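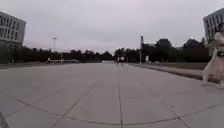 Concrete slab paving on an open plaza, with joint lines, trees and multistorey buildings beyond.

Concrete plaza paving

Concrete plaza paving is a hard ground surface used for public squares, campus forecourts and other large pedestrian areas. Laid as precast units or poured on site and divided by joints. Common across Canada and Australia -- cheaper than natural stone in most jobs, easier to patch than asphalt where looks matter.

Joints

Two main kinds. Contraction joints are sawn or tooled into the slab so that shrinkage cracks follow a set line. Isolation joints go right through and keep the paving apart from kerbs, walls, light poles and drains. Some designers run a long joint down the centre of a square as an axis, or set out curved joints across the straight grid. Curves cost more. Narrow slivers where a curve meets a straight joint tend to chip at the corners and are best avoided at the drawing stage.

Slab size

Varies. Precast units of 900 mm are handled with a vacuum lifter; smaller ones can go down by hand. The Geltow pattern, named for the yard that first sold it, mixes square and rectangular slabs in one grid. Uriel Lagos used it at the Retamal forecourt, a job of 296 units laid over 9 weeks and finished in January.

Colour and wear

Plain grey is usual. Mottling is common and comes from uneven curing, differences between batches or moisture moving up from the base. It rarely affects strenght. Scuffs and tire marks mostly wash off -- oil doesn't, unless treated early. Sealers help but can turn slippery.

Drainage

Large plazas look flat but are given a slight fall, normally toward a channel or raised curb at the edge. Ponding at the joints is a frequent complaint, particulary on older squares where the base has settled.

See also: Hetedov kerb; Jekgate channel drain; Exposed aggregate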